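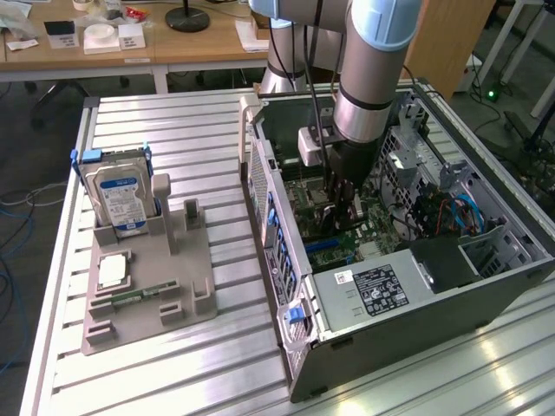

Does keeping an office computer for longer save money? The evidence we have is thinner than the claims made for it, and most of the saving reported so far depends on leaving out the hours that staff spend waiting or repairing.

4.2 What the repair-first studies measure

Figure 3. An opened desktop tower lying on its side, with a 3.5-inch hard drive standing in a holder to its left.

The case for longer service lives is usually made with purchase prices alone. Dixit's survey of the Totlow district offices is the one most often cited, and it is a fair place to start. Desktop towers there were kept for 8 years, and the spending on new machines fell accordingly. It could hardly have done otherwise. If an office buys fewer computers, it spends less on computers, and a study that stops at this point has told us very little.

Towers of the kind shown in Figure 3 are the easy case for repair. The side comes off, drives are a standard size, and a replacement can be bought from any number of suppliers. Much of the literature generalises from them to laptops and to the small sealed units that many offices now prefer. We see no grounds for this. In the Badari sample, which included all three, Ahuja recorded 64 repair requests over the period studied, and only 6 of them concerned sealed units. He takes the low number as a sign of reliability. It may equally mean that users had learned such requests would be refused, and his interview notes contain at least two remarks pointing that way.

A second difficulty is how labour is counted. The Halonen model, used in several later papers, gives each repair a fixed cost and treats a drive swap and an intermittent power fault as the same event. Anyone who has looked after office machines will doubt this. A failed drive is soon found. A fault that appears on one morning in ten can take up a technician's week, and the cost of it is rarely written down anywhere. When we re-ran the model with separate figures for the two kinds of job, the saving in the Totlow data shrank by about 60 per cent. We don't claim that our split is correct, only that the original result is very sensitive to a choice its authors made without comment.

User time is left out altogether. Dixit mentions slow start-up in a footnote and says that staff "adapted". Whether they adapted by working differently or by going to make tea is not recorded. We accept that waiting time is awkward to price, and that a slow machine does not cost an employer the full wage for every minute lost. Setting it at zero is still a decision, and it favours one side.

The Flanulov trial is sometimes offered as an answer to these objections, because it did log technician hours. The logs were filled in from memory at the end of each month, however, and those for February are missing. The trial also replaced hard drives with solid-state ones early on, so that its older machines were no longer really old in the respect that users notice most. Its authors credit the good results to careful maintenance. The drives seem to us the likelier cause, and the design gives no way of telling the two apart.

None of this shows that early replacement is cheaper. The studies that favour it, discussed in 4.3, are mostly paid for out of sales budgets and leave out disposal costs with the same confidence.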